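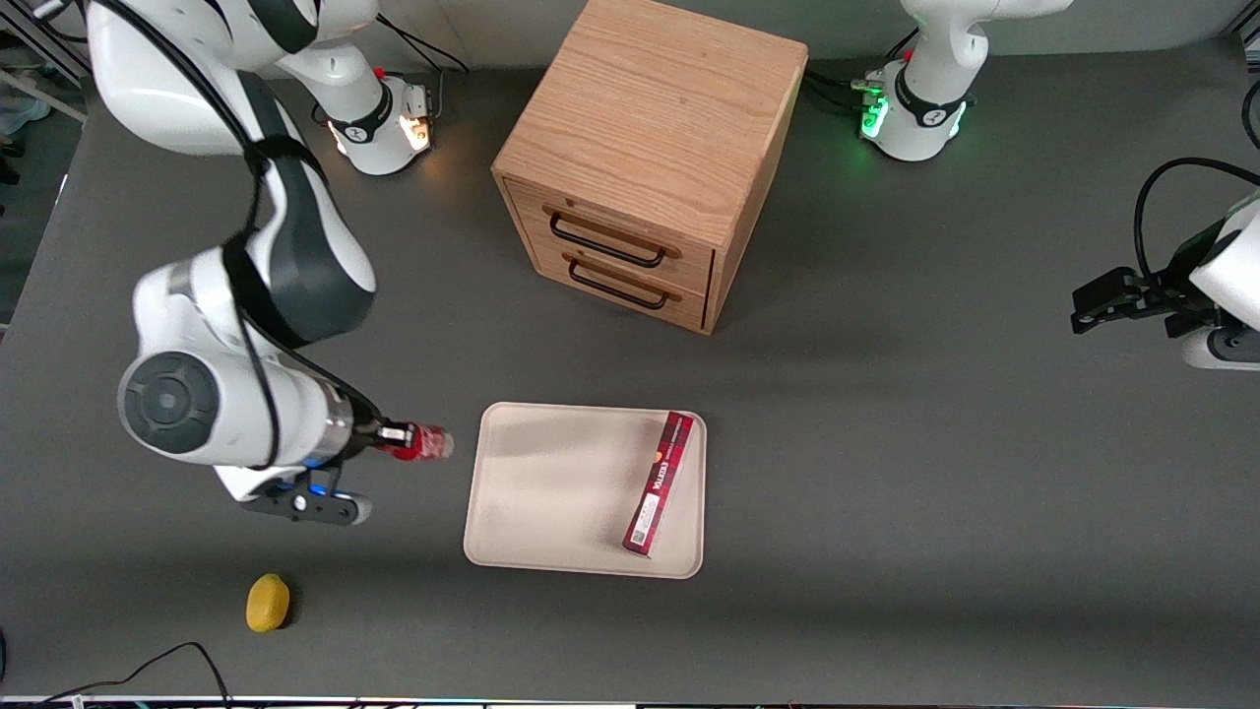
Planning is the part everyone oversells, according to Olga Iturra, and she has spent long enough writing planners to include her own work in that. She looks after the control and planning software at Feketano, where two arms share one table and one piece of code decides which of them moves next. The code is called Wonum. I had read the announcement, which used the word "understands" more than I liked, and I told her so before I had my coat off.

"I didn't write that," she said. "It doesn't understand anything. It has a list of things it's allowed to try, and a score for each one."

The job on the day I visited was to put things in a tray. A red plastic bottle was in the right gripper, lying sideways and pointed at the tray's left edge. A long dark red box already lay in the other half. A child could do this job, I said, and a child wouldn't need a planner.

"A child has a planner," Iturra said. "It's just not one I can debug."

What she can debug is a log. Wonum writes down every path it considered, including the ones it threw away, and she scrolls through the thrown-away ones first. On 3/19/19, the date of the latest full test, the team ran 1,000 placements back to back, and 977 ended the way the planner said they would. I asked what happened in the others. She pulled up the list. Many were perception errors, where the software put the rim of the tray somewhere it wasn't. A few were what she calls politeness failures - each arm yielding to the other until the timer ran out.

"Those embarrass me the most," she said. "It's a scheduling bug that any bus company would have fixed."

My own trouble with the 977 is that it's a number about one table. The drawer cabinet is known to the software, and so is the tray. Move the whole business to somebody's kitchen and I don't know what the number means. Iturra didn't fight me on this. She said she would not quote it to a customer, and then admitted that the sales page does.

We moved on to the wrist camera view, which is where I had expected to be impressed.

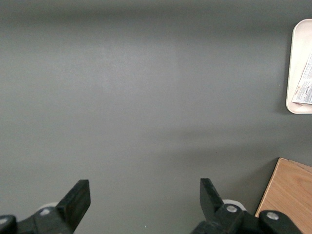 Most of what perception does is decide what to ignore, Rónán Daly told me, and he thinks the demos hide this because ignoring things looks dull. From the wrist, the world is mainly gray tabletop with a soft shadow across it. The gripper's own fingers take up the foreground. A corner of the tray, a corner of a board, and that's all the software has to reason from until the arm moves.

"The shadow used to be an object," Daly said. "For most of December we had a planner steering very carefully around a shadow."

They fixed it by making the wrist view argue with the view from the fixed camera. If only one of them believes in an obstacle, Wonum slows down and looks again. I asked whether that was perception or just a vote. Daly said a vote was fine with him if it was cheap. Iturra said it was not cheap, and the two of them went at it for a while about the 3 extra looks per placement, which she wants cut to one.

The printed paper in the tray raised a different question. The software can box it as a flat thing with edges. Can it read it? Daly said no, and that no plan he had written would be any better if it could.

I asked Iturra what would change my mind. She thought about it longer than I expected.

"Watch it after somebody bumps the camera," she said. "If it notices, trust it a little. Right now it doesn't notice. It goes on being confident, in the wrong place."

That check is on her list, under a tool called Limodcombe that compares where the arm thinks its fingers are with where the camera sees them. It exists as 1,968 lines of code and has not yet been switched on during a real run. She wouldn't give me a date.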